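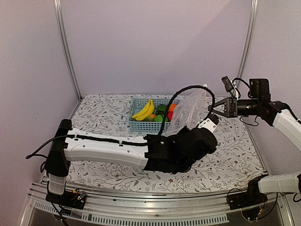

Two-arm cell, toy produce basket and plastic bag.

From: Ginette Dhillon
To: cell-planning list
Re: Second cell, budget lines

Joaquim Bragança wrote:
> Pralteria quotes $591 per wrist camera bracket set. Do we
> need it for both arms? Cable clips are $239 per 100.

Yes, both arms. Put the clips under consumables, not capital. I'd hold 5% for spare gripper fingers. Enclosure panels and aluminum posts stay on the January order.

Freight from Flaletport is still unquoted.

Ginette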